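What I Kept When I Moved to Vondham

I moved in August, from a two-bedroom apartment with a basement storage unit to a one-bedroom with a single hall closet. The old place was 1,061 square feet. I never measured the new one, but the couch takes up one whole wall and the end of it blocks part of the heater.

I had lived at the old address for 8 years. In that time I filled the storage unit without ever deciding to. Things went down there when I didn't want to think about them. When I gave notice I had 30 days to be out, and I spent the first ten of them not going down the stairs.

What got me moving was the quote from the movers, which came to $1,654. They charged by volume. I went through the list they had made on their walk-through and saw that close to half of it was in the basement. I was going to pay to have a broken dehumidifier carried to another town.

My friend Houda Alaoui came over that weekend with tape and a marker. She has moved a lot more than I have. Her method is to start with the boxes that are already closed. If you can't say what is in one before you cut the tape, you open it standing up, over the trash can, and you don't sit down. I sat down twice. One was a box of letters from college and the other was my father's road maps, which I had thought were lost.

The maps came with me. The letters I read through over two evenings and kept nine. I put the rest in the recycling and haven't missed them, though I did think about them while the truck was out on the street that morning.

Furniture was easier. The dining table went to Soledad Garrido, who lived upstairs and had been eating at a card table. She and her son took the legs off on the landing and it still only just made the turn. The bookcases I sold. A man came for them with a station wagon that was obviously too short, and he drove off with a red dish towel tied to the end of the longest one.

The small stuff took longest. I mean the drawer contents - hooks, washers, picture wire, keys to locks I no longer own, felt pads, curtain rings, the odd part left over after you put something together. I had four drawers of it and a coffee can. I've read that you should give yourself one container for this kind of thing and stop when it's full. I tried that and it worked better than I expected.
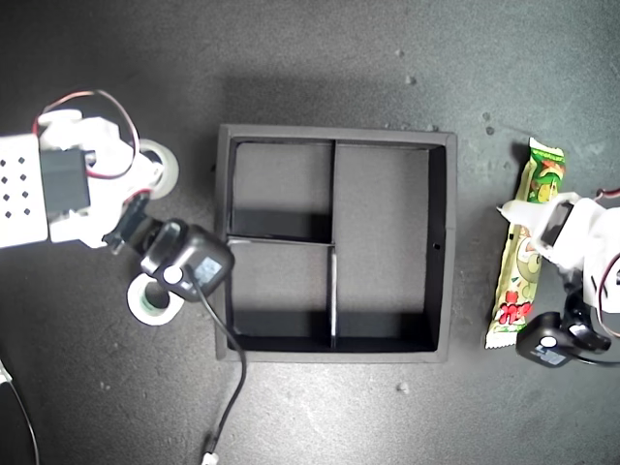
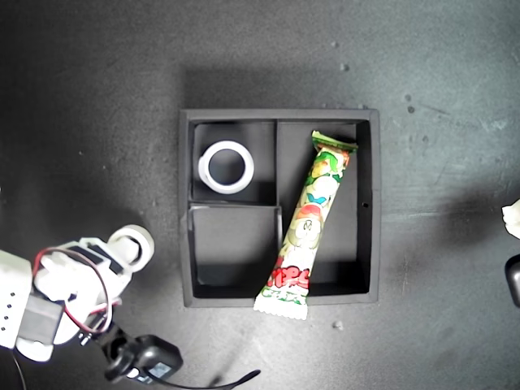
By Sieglinde Ruppert
Filed under: Home, Moving

The hard part with one container is deciding what earns a spot. My rule ended up being that I had to name the object it belonged to, and the object had to be coming with me. That cleared out most of the coffee can. I kept picture wire because I always use it, and felt pads because the new place has wood floors and there's someone living below me.

The kitchen I did badly. I left it until the last night and packed it all, including a half bag of flour and three lids with no pots. If you are reading this because you have a move coming up, do the kitchen in the middle. You can live on sandwiches for a week. I carried the flour up to the third floor and threw it out there.

Paperwork was the other thing I got wrong. I put the lease, the utility letters and the movers' contract in a folder, and then packed the folder. When the crew asked for the contract we had to open five boxes in the hallway to find it. Put the folder in your own bag.

The new neighborhood is fine. There is a bus to Hendum every half hour and a hardware store within walking distance, so I don't need to keep spares of everything the way I did. The closet is full but the door closes. I have two boxes left that I haven't opened, both marked "desk," and I can't say what is in either one. Houda would have me standing over the trash can already.

One correction to my last post: I wrote that the city picks up large items for free if you call ahead. Amparo Escobar wrote in to say that this is only true for the first one each year, and after that there's a fee. She's right. I found this out with the dehumidifier, which went first, and the mattress, which went second.

Next time I'll write about the bathroom shelf, if I can find the drill.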